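Murevstead Small Business Owners Circle
Notes from the September get-together, 8:00 a.m., back room at Katiyar

Hi all, me again with the notes! I type slower than you people talk, so if I got your bit wrong, shout and I'll fix it.

First up was raising prices, carried over from last time. Omprakash Agarwal finally did it at Gerkex (yay!) and told us how he went about it. He wrote to all 846 customers on his list a month ahead, kept the letter to half a page, and didn't apologize once. He got 80 replies, and most of them were just people saying thanks for the heads-up. I've been putting mine off for two years, so I was scribbling like mad during this part. Agreed: Omprakash will share his letter with the group, with the numbers taken out.

Narendra Prajapati wanted to talk about handing off work. He still does every quote at Fallov himself, nights and weekends, and he's worn out. We went back and forth on this for ages. I said start with the small jobs, anything under $1000, and let somebody else send those without checking with him first. Narendra said he'd try it until we meet again, though he did make a face.

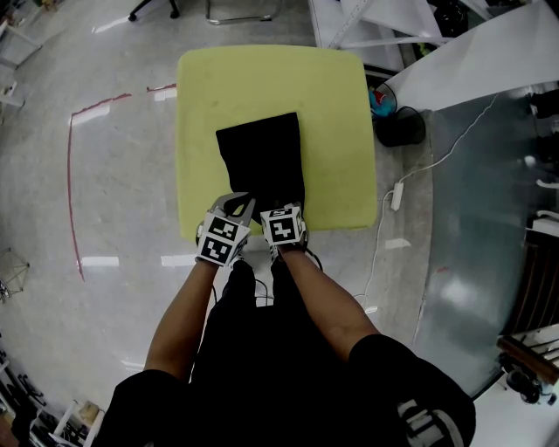 Working on a black cloth at the cushioned table.

Then the joint ad in the Murevstead fall guide. The full page costs $2752 for the season, split between whoever wants in. I like it, Omprakash likes it, and Narendra thinks we'd do better putting the money into our own mailing lists. No vote taken. I'm going to ask the guide people if they'll do a half page and what that costs.

Quick ones before we broke up: please bring your own mug, the parking lot gate locks at ten, and if you borrowed my book on cash flow I would love it back (no questions asked!).

To do
Omprakash: price letter to everyone
Narendra: hand off the small quotes, report back
Me: half-page cost, book the room again

Wrapped up at 9:40 a.m.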